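Subject: Re: [laur-orchard] Storing the late apples
From: Heather Cowie
Date: 3 Nov 2019

Hi all,

Agnese asked this and I've been meaning to answer properly, so get comfy:

> We picked the last of the red ones and I have 4 crates of them in the
> garage. Last winter half of mine went soft before New Year and the rest
> tasted like potatoes. What am I doing wrong? Also is it true you have
> to wrap every single one in newspaper? I have a life, you know.
>
> Agnese Dambrauskienė

Well, the potatoes are your answer, I think! Were they in the same garage? I did that our first year in Burwood and ended up with a whole shelf of apples that tasted like the inside of a sack (and the potatoes sprouted like crazy, too). Put them at opposite ends of the house if you can. Onions too, while you're at it.

On the wrapping – I used to do it, I've mostly quit. Eglė swears by it and her apples do look gorgeous in March, but she also irons dish towels. What I do now is wrap only the big ones, because the big ones go first, and just lay the small ones in a single layer with some space between them. Stem up or stem down, I've heard both and I can't tell any difference.
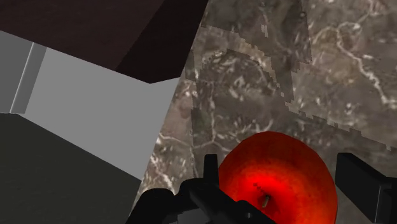 The thing that made the most difference for me was being a lot pickier on the way in. Anything with a bruise, a wormhole or a missing stem goes straight into the sauce pile. I know it hurts to look at a whole crate and pull out a third of it, but you're going to eat sauce anyway! Then I go through the crates every couple of weeks and sniff. You'll smell a bad one before you find it.

Temperature: cold but not freezing. My back porch works until the really hard frosts come, then everything moves to the cellar stairs and we all step over apples until spring. Tarmo keeps his in an old fridge that's turned way down, and he says to put a pan of water in the bottom so they don't wrinkle. Tarmo, jump in if I've got that wrong.

For the sauce pile, I do 3 pounds at a time with a splash of cider and no sugar, lid on, 30 minutes on low, then mash. Don't bother peeling if you own a food mill. I made some of Austra's version as well, with the cardamom, and ooh, that one's a keeper. Austra, could you post the amounts again? I wrote them on an envelope and the envelope is gone.

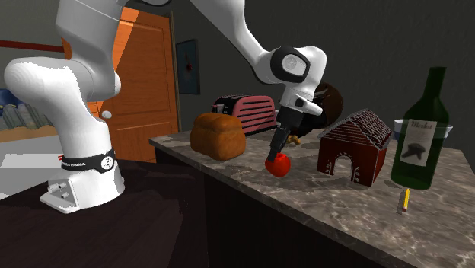
*Franka Emika arm at the kitchen counter*

Two other bits while I'm here. The press we share is still over at Mudach and needs to come back before the ground gets too soft to drive on, so if you have a truck and a free morning, please shout. And if you borrowed my long picking pole in July (for the cherries, I think?) I'd love to have it home, there are still some apples at the very top that the birds are getting fat on.

Agnese, tell us how the crates do this time. And move those potatoes!

Heather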